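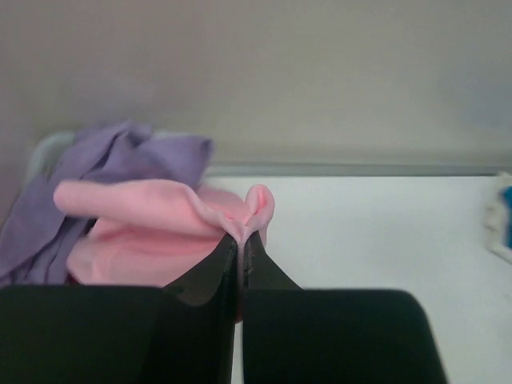
Pink piece, purple one behind it on the container rim. White table.

Dec 18, 2021

Cloth sorting, second pass. Writing this fast before I lose the light and my notes (the back of an envelope, again).

Where we are: the Sidum offcuts all came in one bag, washed and unwashed mixed. Deming pulled out anything with a visible stain and put it in the sink bucket. The rest is being sorted by color family first, then weight, then feel. I know Qiuyue wanted weight first. Tried that in July and ended up with heaps that looked like nothing, couldn't find a thing afterwards. Color first is dumb but people can put stuff back without asking me.

Color families for now:

- pinks, light to salmon
- purples and mauves, incl. the dusty ones
- grays
- "other" (Ottar, please stop putting navy in other, navy goes with the grays until we have enough blue)

Trouble is the pinks and the muted purples. Next to each other on the white top they're easy to tell apart. Under the yellow lamp by the door the pale mauve goes pink and half of it ended up in the wrong bin. So: sort at the table only, lamp off. Tuncay has the spare daylight tube, ask him.

Weight. Cut 9 swatches from the thin stuff with the round template and put them on the little scale. All over the place. Two of them were sitting on the edge of the pan so I redid those and got differnt numbers, then redid them again. Table is in the binder, don't trust the first column. The scale needs to be away from the window, it drifts when anyone opens it.

Fold memory test, my version:
pinch the swatch in the middle, hold, let go, lay flat, look at it after 2 minutes. Write down sharp / soft / gone. That's it. Tuncay wants an angle measured with the protractor, fine, but not on the thin ones, they flop and you end up measuring your own hand.

Results so far in words, numbers in binder:

- light pink, thin: soft creases, mostly gone if you smooth it once with the palm
- dusty purple: stays where you drape it, creases soft
- gray twill: sharp, stays sharp, hates me
- salmon: two kinds in there!! one is stretchy. Split them. Marked the stretchy ones with a safety pin in the corner

Ironing. Do NOT iron before the fold test. I know it looks nicer. Omar ironed a whole stack to be kind and now that stack is no use for anything except the display board. He has been thanked and also told.

Washing: 40 minutes, cool, no softener. The Fu powder is fine, half a scoop. The softener made everything slide around in July and we blamed the fabric for a week. If the bottle is still under the sink just pour it out.

Labels. Masking tape peels off anything brushed. Tried the Wusow tags with the thin string, better, but the string leaves a dent in the soft pieces so tie it at the selvage or the very corner. Pencil on the tags only. The marker bled through on one tag and there's now a dot on a perfectly good purple, sorry.

Edges - the pinks fray worst. Pinking shears help a bit. Zigzag on the machine helps more but puckers the thin ones, tension down at 2 was ok, at 3 it gathers. Qiuyue says a strip of tissue under it. Haven't tried. Will try.

Storage. Bins with round rims only. The square crate has a burr on the inside corner and snagged a swatch, pulled a thread the whole way across. I put tape over the burr but would rather just get rid of the crate. Hang the big pieces over the rim while sorting, don't stuff them down, otherwise you have to dig and everything gets refolded. Small pieces inside flat if there's room.

Count, since Ottar asked twice: 41 finished swatches tagged. The sample book for Trevelance wants 400. So, no. Not this month. Told Ottar, he said hm.

Things that ate the afternoon:
1. looking for the small scissors (in my apron)
2. lint. roller is out of sheets, order more, the wide kind
3. redoing the mauves, see above
4. phone

Open questions
- do we keep scraps under a hand wide? I say yes for color cards, Deming says bin them
- is the stretchy salmon even from Sidum? no selvage print on it. Write and ask
- who has the good template, the metal one. The cardboard one is getting rounder and smaller every time

Next: finish the pinks, at least the thin ones. Then the purples if Deming is in. Wipe the table first, there's chalk dust at the wall end and it shows up on the dark pieces. Leave the stained bucket alone, it's soaking overnight, change the water in the morning.

Binder is on the shelf over the scale, green spine. If you add a row put your initials, I can't read anybody's sevens.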